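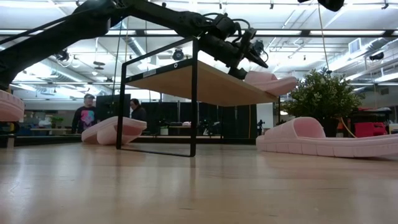
Welix 双臂示教采集工作站
型号 W-B 系列 / 制造商 Mududmont

产品概述

Welix 是一套面向模仿学习的桌面双臂采集设备，由台架、两条从动臂、两条主动臂、相机组、采集主机和记录软件组成。操作员通过主动臂控制从动臂完成任务，系统同步记录关节状态、夹爪状态、控制指令和各路视频，每次任务执行保存为一个独立片段，供策略训练、离线评估和数据复核使用。

设备适用于桌面范围内的抓取、摆放、整理、翻转、双手交接等任务，不适用于重物搬运、切削、含液体的开放容器操作以及需要力控打磨的工序。需要在移动底盘上采集的用户请参阅 Suradow 系列。

主要组成

台架
黑色金属型材框架，浅色木质台面。两条从动臂分别固定在框架左右两侧，线束沿框架两角下引至地面线槽。台架净重 39 kg，不含机械臂和主机。台面可单独拆下更换，更换后须重新执行台面标定。

从动臂
左右各一条，哑光黑色外壳，末端为平行双指夹爪。夹爪最大开口 143 mm，指尖垫片为易损件，提供硬质和软质两种。软质垫片适用于发泡、织物类物件，硬质垫片适用于边缘清晰的刚性件。两种垫片的开合零点不同，更换后需在软件中选择对应的夹爪配置文件，否则记录的开度值会整体偏移。

主动臂
与从动臂同构，关节一一对应，末端为扳机式手柄。手柄扳机行程线性映射到夹爪开度。手柄下方有一枚片段控制键，短按开始或结束记录，长按标记当前片段为废弃。

相机组
标配 5 路：顶视 1 路，左右腕部各 1 路，外部固定 2 路。顶视相机覆盖整个台面；腕部相机随夹爪运动，视野内始终包含两指；外部固定相机由用户选择安装位置，常见做法是一路靠近台面高度，一路装在天花板或立杆上。各路使用同一时钟触发，时间戳由主机统一写入。

采集主机
塔式机箱，随机预装记录软件。主机放置在台架侧面的地面或相邻桌面下方，与台架之间的线缆长度有标准和加长两种。主机不建议与台架共用同一块桌板，风扇振动会传到相机支架。

记录内容

每个时间步写入一行状态向量，共 39 个字段，包括左右臂关节位置、关节速度、末端位姿、夹爪开度、主动臂指令值和片段标志位。视频与状态分文件存放，通过时间戳对齐。片段元数据包含任务编号、操作员编号、物件批次、夹爪配置文件、相机标定版本和结果标记。

结果标记分三类：成功、失败、废弃。失败片段保留并参与统计，废弃片段仅保留元数据，视频在每日归档时清除。操作员只负责给出初始标记，最终标记以复核人员为准。
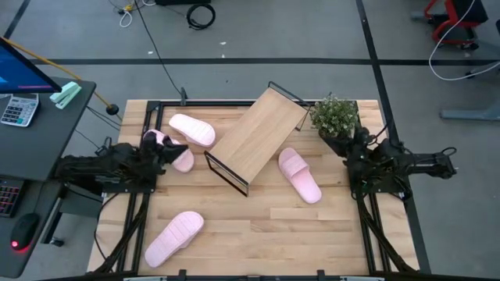 阅读时间：9 分钟

参考任务：拖鞋上架

为便于用户验收和比较不同批次的数据，Mududmont 随设备提供一组参考任务。拖鞋上架是其中使用较多的一项，所需物件为四只粉色发泡拖鞋和一个黑色金属腿的小型木板置物架，另可在台面上放置盆栽作为干扰物。

任务目标是将散放在台面上的拖鞋逐只放到置物架的木板上。选择该任务出于以下考虑：拖鞋质轻、可变形，鞋底与鞋面带的可夹位置差异明显；同色物件相互遮挡时，顶视画面难以区分左右脚；置物架高于台面，末端需要抬升后水平送入，与单纯的平面抓放相比轨迹更长。

初始摆放规则

1. 置物架位于台面中部，朝向在每个片段开始前改变。朝向可与台面边缘平行，也可斜放。
2. 拖鞋分散放置，允许正放、侧放和部分重叠，不允许全部朝向一致。
3. 至少一只拖鞋位于左臂便于到达的一侧，至少一只位于右臂便于到达的一侧。
4. 干扰物可有可无，有干扰物的片段在元数据中单独标记。
5. 摆放由摆放人员完成，操作员不参与摆放。

动作要求

抓取点可选鞋面带或鞋跟端。抓鞋面带时，两指应夹在带体中段，闭合后停顿一拍再抬升。抓鞋跟端时，拖鞋会在夹爪下方呈悬垂状态，送入前需要将其转平。两种抓法都应出现在数据集中，操作员手册建议按片段轮换，避免在一个片段内反复切换。

放置时先使鞋底与木板接触，再张开夹爪，随后沿来路退出。禁止以推、拨方式将拖鞋从板边挤入。若拖鞋在释放后滑落，操作员可继续完成剩余物件，再回头拾取，该片段仍按最终状态标记。

双臂可同时运动，但在同一时刻只允许一条臂进入置物架上方区域。另一条臂应停在己侧等待位或执行己侧的抓取。等待位不要求固定坐标，夹爪不得遮挡顶视相机对木板的视野。

单次验收批次

标准验收批次为 225 个片段，由两名以上操作员分别完成。批次内应包含不同朝向、不同初始分布以及有无干扰物的组合，组合表随软件提供，可导出为表格后自行增删。验收只检查数据完整性和标定一致性，不对策略训练结果作任何保证。

检查项包括：各路视频帧数与状态行数是否对应，时间戳是否单调，夹爪开度是否在配置文件范围内，片段首尾静止段是否存在，元数据必填项是否齐全。任何一项不通过的片段会被列入复核清单，不会自动删除。

标定

设备出厂时附带一份标定文件，运输后不再有效，仅供格式参考。现场标定分为三步：

台面标定。将标定板依次放在台面四角和中心，由顶视相机读取。台面为木质，表面有光泽，顶灯直射时可能产生反光。软件提示对比度不足时，可移动标定板或暂时关闭一组灯，不要调整相机曝光来代替。

手眼标定。左右臂分别执行，每侧采集一组预设姿态。执行期间台面须清空。

夹爪标定。完全闭合与完全张开各记录一次，使用当前安装的垫片。

更换相机、移动台架、更换台面或垫片后，须重做对应步骤。标定版本号自动递增，旧版本保留。跨版本合并数据时，训练脚本会读取片段内的版本号，用户不需要手工换算。

现场条件

地面应平整，台架四脚落地后用水平仪检查。建议在地面用胶带标出台架位置，便于移位后复原。台架周围须留出操作员和摆放人员的通道，线缆跨越通道处应使用线槽或固定胶带。

照明以顶部均匀照明为宜。靠窗安装时，日照变化会进入外部相机和腕部相机画面。对需要多样性的项目，这类变化可以保留；对需要逐批对比的项目，应加装遮光帘，并在元数据中填写照明条件。

腕部相机视野较宽，抬臂时会拍到台架以外的区域，包括相邻工位、屏幕和经过的人员。数据对外发布前，用户应自行完成隐私检查。记录软件提供区域遮挡功能，只作用于固定相机；腕部视频的处理需使用离线工具，工具包含在 Welix 标准许可内。

安全

从动臂通电后，任何人员不得将手伸入台面上方。摆放物件前由操作员按下暂停键，主动臂与从动臂脱离联动，从动臂保持当前位置。恢复联动时，从动臂先以低速对齐主动臂姿态，对齐过程中手柄扳机无效。

急停按钮装于操作员一侧，第二枚急停为选配，建议有独立摆放人员的工位加装。急停触发后从动臂抱闸，当前片段自动标记为废弃，不可改回。 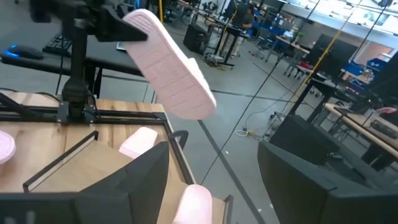

没有机器人操作经验的人员能否担任采集操作员？
经过上岗培训后可以担任。主动臂与从动臂同构，操作员不需要了解运动学或编程，培训内容为设备启停、联动与脱离、片段控制键的使用、参考任务的动作要求和急停。培训期间的片段写入单独目录，不计入正式数据。

维护

每班开始前检查指尖垫片有无移位、腕部相机镜头有无污渍、线束在各关节处有无拉紧。每月检查型材连接件紧固情况和臂座螺栓。主动臂关节出现明显卡滞时应停止使用并联系服务方，自行拆解会使该臂的质保失效。

垫片的更换周期取决于物件材质，软质垫片磨损后表面发亮，抓持发泡件时容易打滑。物件本身也属于耗材。拖鞋类发泡件经多次夹持后会留下压痕，建议按批次整体更换，并更新元数据中的物件批次号。

数据格式与导出

原生格式为按片段分目录存储，状态文件、视频文件和元数据文件各自独立。导出工具可合并为单文件格式，可选择相机路数、降低帧率、裁剪首尾静止段。裁剪操作不修改原始文件。导出时若选择了不同夹爪配置文件的片段，工具会给出提示，由用户决定是否继续。

数据默认保存在本地主机，不上传。多台工作站可挂载到同一存储服务器，由 Başaran 调度模块分配任务编号和组合表，避免各工位重复采集同一种初始分布。Başaran 为独立许可，单台用户无需安装。

供货清单

台架及台面 1 套
从动臂 2 条（左、右）
主动臂 2 条（左、右）
相机 5 路，含支架与线缆
采集主机 1 台
指尖垫片，软质与硬质各 1 组
标定板 1 块
急停按钮 1 枚
参考任务物件包 1 份
操作员手册与标定手册，中文、英文

显示器、键盘、鼠标不在供货范围内。

选配

第二急停按钮
加长线缆组
备用台面
外部相机立杆
遮光帘及滑轨
Başaran 调度模块许可

订购说明

下单时须注明安装方式（靠墙或独立）、主机线缆长度和外部相机的安装位置。外部相机装于天花板时，吊装件由用户方按现场结构准备，Mududmont 提供孔位图。现场安装与标定服务按站点计费，首个验收批次期间提供远程支持。参考任务物件包可单独补购，订货号见随机手册附录。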